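Let the Wrist Camera Be Wrong

Most grasping software I have worked on asks one question, asks it once, and then believes the answer. A camera looks at the table, a network picks a pose, a planner finds a path, and the arm goes. If the pose was good the object comes up. If it was off by the width of a finger, the arm carries on with full confidence and we find out at the bin.

I think we should stop spending so much effort on that first answer. The last few inches of the move deserve more of our code than they get, and the camera at the wrist should be allowed to argue with the camera overhead.

I have heard the case against this many times. The wrist view is bad. It blurs as you get close, the fingers block the sides, and by the time you touch the object you have lost every landmark you were using a second earlier. All true. When we started the Linberg project the wrist stream was being recorded and thrown away for exactly those reasons. The grasp model ran on the overhead view alone, and the team spent 7 weeks tuning it. It got better on the items in the test set and stayed the same on everything else.

What changed my mind was sitting down on a Friday with 200 failed picks and going through the wrist recordings by hand. In a lot of them I could tell the grasp was bad well before the lift. The object sat too far to one side, or its long edge ran at an angle the pose did not expect. The picture was poor and I could still tell. A small network can learn the same thing, and ours did, with less data than I would have guessed.
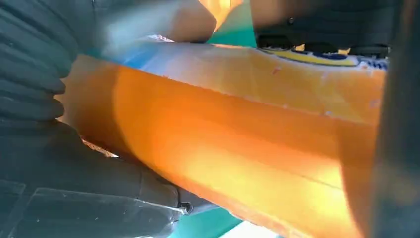 Mayu Yagi

Think about what a controller needs at that distance. It does not need to name the object. It does not need a mesh or a clean outline. It needs to know whether there is something between the fingers and which way it runs. A patch of orange with a seam across it and a dark finger at each side is enough for that. The shading tells you the surface is curved. The seam gives you a direction you can compare with the one the planner assumed.

We were slow to see this because we kept feeding close views to a detector trained on whole objects. The detector returned low scores, and the code treated a low score as no information. That was our bug. A model built for one distance was being asked about another. Once we trained a separate check on close views only, with three outputs (close, shift, back off), the wrist stream became useful the same day.

The harder part was the planner. Du Plessis, the motion package we were using, wanted a finished goal before it would move. There was no clean way to say "go here, and expect to be corrected." We ended up splitting the move in 2, with a planned approach that stops short and a slow servo loop for the rest. It cost us cycle time. The people at Bollon, who had to live with the cell, complained about that in the first week and they were right to. We got most of it back by skipping the slow part when both cameras agreed.

Some of my colleagues would fix all this with one large model that takes every camera from start to finish. Maybe that is where things go. I have used a couple and they are impressive. But when one of them misses, I have no place to put a breakpoint. With the split version I had a log with 23 fields in it, and I could say which camera was wrong, by how much, and at what point in the move. I fixed more problems reading that log in December than I did in the whole of the tuning work before it.

If you run a picking cell and you save your wrist video, go and look at the last second before the fingers close. Look at the failures first. Then check whether any line of your code reads those images before the lift. In ours, for most of a year, none did.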